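Black speckled counter, tiny kitchen – keep or rip out?
Forum: Kitchens and Small Spaces

matham_mover
Jan 14, 2025

OK quick one, on my lunch. We took over a place on the Birkau side of town, kitchen is the size of a closet. Everything's been moved in but nothing has a home yet. Shiny black stone counter with little white specks, brownish gray drawers underneath, one round induction spot sunk into the top. Sink down at the other end.

Partner wants the whole counter gone by February. I want to keep it and just get stuff OFF it. Every crumb shows. Every one.

Questions, kind of in order of panic:

1. Is one round induction zone enough for two people who cook most nights? There's a black mat on the floor there too, keep or toss? 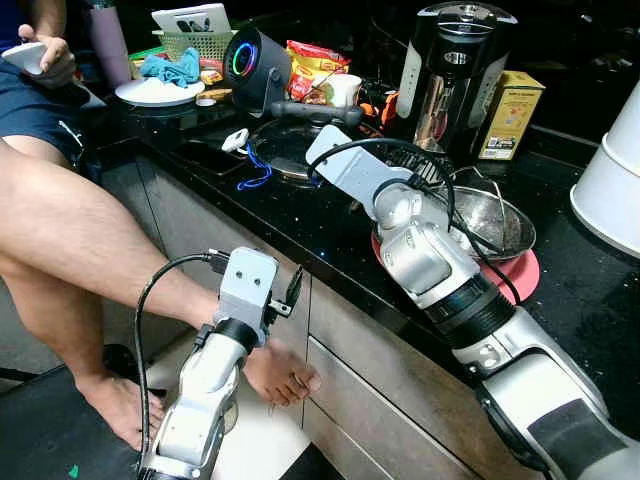

2. What do I do with the sink end? Steamer, cups, plates, whatever's plugged in, it all drifts down there.

3. Has anybody lived with black stone for more than a year and not gone nuts

Budget is small. Rather spend on shelves than demo.

drawer_goblin

Keep the counter. Speckled is the good kind of black, the plain kind is what shows everything. Mine's been in since before I bought the place and I wipe it with a damp cloth, then a dry one. Thats it. Dry one matters.

One zone is fine if you own a rice cooker or similar. Rice in the cooker, veg in the pan, done.

Bello Okafor

Going to disagree on the one zone. We did it for 21 months. Fine for noodles and eggs. Miserable the minute you want a sauce AND something fried. You end up eating in shifts. If there's room for a portable one get it, but check what else is on that circuit first. We had the kettle and the portable going together and lost the lights.

drawer_goblin

eating in shifts is a bit much. You can make a sauce first and reheat it

Bello Okafor

You can. We got sick of it. Just saying what happened.

saltandstairs

Mat – toss or at least lift it every week. A black mat next to black stone means you never see what you dropped. I switched to a light gray one and was horrified, then cleaned more, so I guess it worked.

For bare feet people (we are) a mat is nice in winter though. Tile is brutal.

matham_mover

We are very much bare feet people. Also people who sit on or by the counter and talk while the other one cooks, so whatever goes there has to leave some room for legs.

Went and looked at the sink end properly. There's a tall tan box back near the wall that I think we both stopped seeing. Stacked container, the white one with three tiers, plus a little white cup next to it. Pink plate with the spoon still on it from whoever ate last. Gray thing with the red button, its own white cord wound round the bottom. Something in the sink that should of gone in the trash.
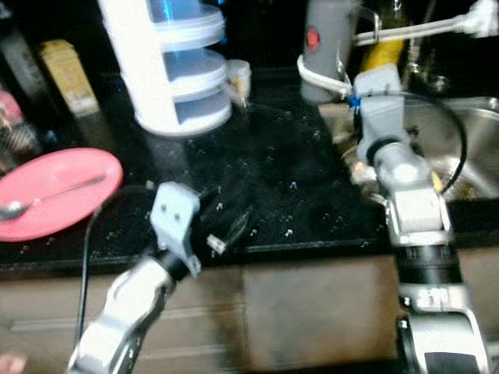 So my plan right now is box goes first, then cords. I'd like a clear stretch by the sink big enough to put a cutting board down. Partner says that will last two days.

Somtochukwu Mohammed

Cords first imo. Box is just a box, takes ten seconds to move. Cords near a sink I would sort out tonight. Anything loose and not in use, coil it, put it in a drawer. The one wrapped round the base is OK if it stays dry down there, but I'd pull it forward and wipe under it, that spot always gets gross.

And the hose, the yellow one. Does it reach the sink for a reason or is it just living there? If it isnt connected to anything, hook on the side of a cabinet.

matham_mover

Came with the place?? I honestly don't know. Will follow it tonight and see where it ends.

saltandstairs

Please report back on the hose, I'm invested

drawer_goblin

Tiered containers are wasted on a counter. Unstack, use each tier for something. Garlic and ginger, tea, snack stuff. Inside a cabinet, front row. Mine were on display for ages and all they did was collect grease.

Bello Okafor

Depends if they use it as a set. If it goes out the door with lunch in it every day then leave it stacked. I'd hunt for three lids every morning otherwise.

matham_mover

Used as a set. Mostly. OK maybe twice a week.

Somtochukwu Mohammed

Then it lives up high, stacked, and comes down twice a week.

On shelves – we got the narrow Akinola ones, 50 cm, screwed straight into the wall over the splash area. Holds cups and small bowls, nothing heavy. There's a Bomunis rail too that takes hooks, bit flimsy, we bent ours hanging a pan on it. Cups only if you go that way. Measure the wall above the sink first, ours looked way bigger than it was.

saltandstairs

Second the shelf. Skip the rail. Never bought one I didn't regret

matham_mover

Shelf it is, measuring tonight. Partner has read this thread and would like it noted that the counter is "still ugly." Noted. Will trade him a lighter mat for a stay of execution.

Portable burner is a maybe, need to find the breaker panel first.

drawer_goblin

Post again when the shelf's up. And dry cloth!! Everybody skips the dry cloth.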